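实验记录本　储藏小组
三月，上午八点半开始写，下午补完

题目：青柠在密封袋和开口筐里的失重与变黄

先把上次没有写清楚的地方补上。上次我写“果子变软”，后来自己看也不明白是哪一种软。有的是皮软，里面还紧；有的是整个果子按下去不回来。以后我用两个词：“皮软”和“果软”。同事如果用这个本子，请也这样写。还有“黄”这个字，我以前写得太随便，从浅绿到真正的黄都叫黄。现在用比色纸，放在果子旁边，在同一盏灯下面看，写纸上的级别。白天窗户的光会变，所以不要在窗户旁边看颜色。

果子是 Drerelari 果园送来的，昨天傍晚到。箱子底下的一层有压伤，我挑出去，没有放进试验。果蒂掉了的也挑出去。以前我们把掉蒂的果子也放进去了，结果霉都从蒂的地方开始，最后不知道是袋子的问题还是果子的问题。挑果子花了比计划长的时间，这个时间下次应该算进去。

没有洗果子。关于洗不洗，我们讨论过很多次。洗了以后果皮上的水很难擦干净，称重就不准；不洗，果皮上有灰，霉可能多一点。这一批决定不洗，只用干布擦。布每一组换一块。我知道这个做法和家里、市场里的做法不一样，可是这一轮要看的是水分，我想先让称重可靠。

一、天平

早上第一件事是看天平。Stondmont 天平开机以后要等，我上次没有等够，读数一直慢慢往上走。今天先开机，然后去贴标签，回来的时候数字已经稳定。砝码称了两遍，一样。天平旁边的抽屉请轻轻关，关的时候最后一位会跳。

开口筐里的一份，放进去的时候是253克，今天早上是240克。也就是少了十三克，百分之五多一点。我觉得这个速度比上一批快。上一批的柜子里湿度高一些，那时候门封条还是旧的，冷凝水很多，底板上常常有水。现在封条换了，柜子里干净，但是也干了。换封条这件事本来和试验没有关系，可是它明显改变了条件，所以写在这里，将来比较两批数据的人应该知道。

密封袋的果子差别很小，最后一位小数之间的差，我不敢说是真的失重。袋子里面壁上有细的水珠，这些水已经离开果子，但是还在袋子里。如果连袋子一起称，就看不见这部分。如果把果子拿出来单独称，又会把袋子里的气体换掉。我想了一会儿，没有找到两样都好的办法。现在的做法是：大部分袋子连袋称，每次只牺牲一袋，打开，取出果子，擦干，单独称，这一袋以后不再用。

牺牲的那一袋，打开以后有一点酒的味道，很轻。果皮颜色还是绿，比色纸上没有变级。闻味道是很主观的，我闻了以后请另外一个人也闻，没有告诉他我的想法，他写的是“有一点闷”。我把两个写法都留在表里。

二、袋子

这次用的是 Rustham 的透明封口袋。厚度是厂家写的，我们没有自己测。开封口再关上，次数多了以后，靠近两端的地方容易关不严，用手指压过去感觉是关上了，放进水里还是会出小泡。做法是把空袋吹一点气，关好，压到水下面，看有没有气泡上来。试完的袋子晾干，不再用来装果子，因为袋口里的水很难完全干。

关袋子的方向也有影响。我从左到右关，到最后那一点往往剩一点空气挤不出去，就会有一个很小的开口。后来改成先关两端，再关中间，最后再从头压一遍。这个做法慢，但是漏的袋子少了。请大家统一。

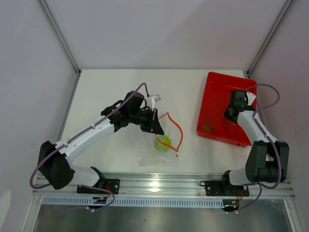

有人用铅笔在这一段旁边写了一句：先关两端再关中间，中间会鼓起来一个包，你有没有试过把袋子平放，先赶气，再一次关到底？鼓包的地方如果以后松开，你会把它当成果子自己放出来的气，这样数据就错了。

写得有道理，我下午试了。平放，用手掌从袋底慢慢往袋口推，推到果子的地方要停，不可以压果子。果子是圆的，它和袋子之间总有角落的空气，推不干净。这样关一次，再压一遍，水下试验也没有看见气泡。和我的办法相比，漏气没有区别，但是鼓包确实没有了。所以从下一批开始用这个办法，这一批不改，中间改做法会更麻烦。

袋子里果子的数量也要讲一下。袋子大，果子少，空气就多，气体变化慢；袋子小，果子多，变化快。以前的表里只写“一袋”，没有写果子占袋子多少。我现在加了一栏，写果子总重和袋子型号。不加这一栏，别的实验室没有办法重复我们的结果，我们自己过一年也没有办法。

Wongsuwan 寄来的带微孔的袋子也到了，还没有拆。他们的说明书写得很简单，只说适合叶菜，没有说柑橘类。我的看法是可以试，但是要另外做一批，不要和这一批混在一个柜子里。微孔袋会把水汽放出来，柜子里的湿度就变了，开口筐那一组马上会受影响。

三、柜子里的气体

早上八点五十分开柜门以前，先读二氧化碳。数字是超过2000 ppm。昨天晚上柜子是满的，门一整夜没有开，所以高一点可以理解，只是我没有想到会高到这个程度。开门通风，中午再读是842 ppm，之后没有继续读，我去开会了。

这个数字对密封袋里面的果子影响应该不大，对开口筐有影响。也就是说，开口筐这一组并不是在普通空气里。我们一直在报告里写“空气对照”，这个说法不准确，应该写“柜内开放放置”。我已经把表头改了，旧的报告还没有改，要问组里同不同意。

通风也有代价。每次开门，柜子里温度会上去，然后压缩机工作，空气变干，开口筐又多失一点水。最好的办法是规定时间，每天同一个时间开一次，开多长也固定。现在谁需要拿东西谁就开门，门上的登记纸有的人写，有的人忘记。我自己也忘记过一次。登记纸上的笔常常没有了，我用线绑了一支。

还有乙烯的问题。青柠自己放出来的乙烯不多，可是上个月有人把熟的香蕉放在同一个柜子的下层，只放了一个晚上。那一批的果子变黄比预计的早。我不能证明是香蕉的原因，因为没有对照。柜子上现在贴了纸，请不要放香蕉、苹果和牛油果。吃的东西放走廊那边的冰箱。

四、颜色
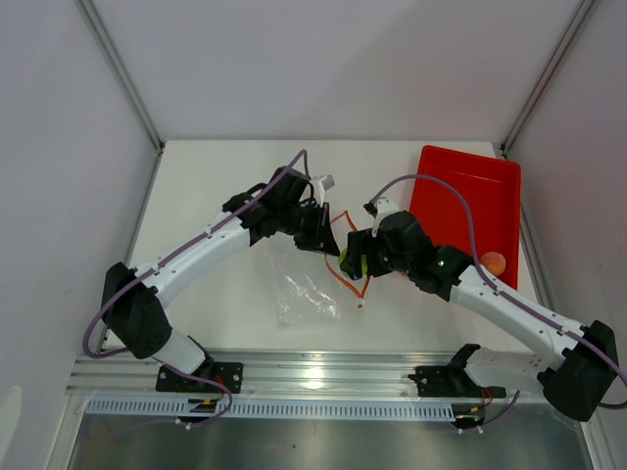

图：透明袋，橙色袋口，旁边是黄绿色的圆形果子

颜色级别今天的结果：开口筐里大多数在第二级，少数到第三级。密封袋里大多数还在第一级。看起来袋子使变黄慢了，这和书上讲的一样。可是要小心，密封袋的果子隔着塑料膜看，膜有皱，有反光，颜色会显得浅一点。我把比色纸也放在一层同样的膜后面，这样两边条件才相同。以前没有这样做，所以以前密封袋的颜色级别也许偏高。

果子的朝向也要固定。一个果子常常一面绿一面黄，黄的那一面在树上可能是被叶子遮住的。如果每次看不同的面，就会写出“黄了又绿”的结果，上一批的表里真的有这样的数据，我看了很久才明白。这次在果蒂旁边用记号笔点一个小点，每次让点朝自己，看左边的一面。记号笔的墨水要等干，不然会染到别的果子和袋子上。

还有一点是照片和眼睛看到的颜色不一样。照片里黄的部分显得更黄。我们不从照片读级别，级别一定要当场看，当场写。

五、霉

开口筐今天没有看到霉。密封袋里有一袋，在果蒂旁边有白色的细毛，很小。我没有打开，整袋拿出来，写上“霉”，放到另外的柜子里继续看。按照规定，有霉的袋子不再算进平均值，但是要报告有几袋。这两件事以前有人只做前面一件，这样写出来的平均值很好看，读的人却不知道有多少果子已经坏了。

袋子里的水珠是主要的原因，我这样想。水珠集中在果子和膜接触的地方，果蒂朝下的果子，蒂就泡在水里。下一批想试两个办法，一个是袋子里放一张吸水纸，一个是让所有的果子蒂朝上。吸水纸会增加一个新的问题：纸吸的水怎么算。可以先称纸，再称湿的纸，差就是吸的水，但是从袋子里拿出来到放上天平，纸会干一点，动作要快。我在废纸上练习了几次，用镊子夹，用带盖的称量瓶装，比直接放天平好得多。
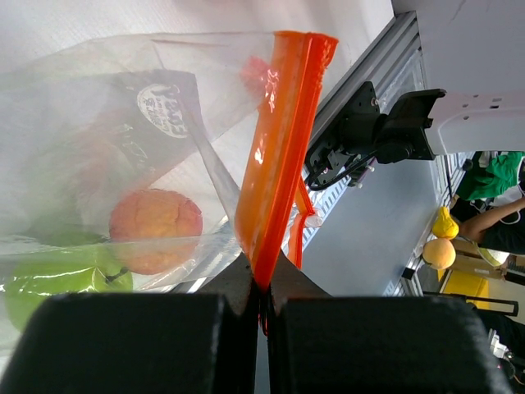
蒂朝上这个办法听起来简单，做起来不简单，因为袋子一移动，果子就滚。我想过用蛋盒那样的托，可是托会占空间，也会改变果子和空气接触的面积。先做吸水纸，蒂朝上以后再说。纸要先在烘箱里烘过，再放进干燥器里冷下来。干燥器的硅胶今天是粉色的，已经拿去烘，傍晚应该可以用。

六、湿度计

柜子里上层和下层的湿度计读数不一样，下层一直比上层高。不知道是真的有差别，还是湿度计不准。中午把它们放在同一个密封盒里，盒子底下有饱和食盐水，盐要看得见没有溶完的。按照资料，室温下这个盒子里的相对湿度应该是百分之七十五左右。要等到明天早上再读，时间太短没有意义。盐水不可以溅到探头上，溅到了基本上就坏了，去年坏过一个。

如果是湿度计的问题，就写一个修正值，贴在湿度计背面。如果是真的差别，那么上层和下层的筐每天应该换位置。我比较相信是真的差别，风扇在上面，风直接吹到上层。失重的数据也支持这个想法，上层的筐失重大一点，不过只看这一批还不够。

七、表格和标签

标签用铅笔写，不用圆珠笔。冷柜里圆珠笔写不出来，记号笔遇到酒精会没有。标签要在果子放进袋子以前贴好，装好以后袋子表面冷，贴不牢。今天早上有一张标签掉在柜子底板上，幸好从重量可以对出来是哪一袋。以后袋子正面和背面都贴。

电子表里日期的格式不统一，有的是月在前，有的是日在前，三月的前十几天完全分不清楚。我把这一列改成“第几天”，从装袋那一天算第零天。原来的日期留在后面一列，没有删除。改了以后请同事检查自己负责的那几行。

失重的计算公式也看了一遍。有一行用的分母是前一天的重量，别的行用的是开始的重量。差别不大，但是意思不一样。现在全部用开始的重量。

留给明天：
先开天平，再做别的。
八点五十分读二氧化碳，读了再开门。
湿度计从盐水盒里拿出来以前先读数，盖子不要打开太久。
有霉的那一袋看一下，画出霉的大小，写在背面。
问 Rustham 同一批号的袋子还有没有，我们剩下的不够做完下一轮。
问果园下一次能不能不要叠那么高，底层压伤太多。
微孔袋先放着，包装不拆，等另外一个柜子空出来。

下午五点二十分，硅胶已经变回蓝色，放回干燥器。吸水纸还在冷，今天不称。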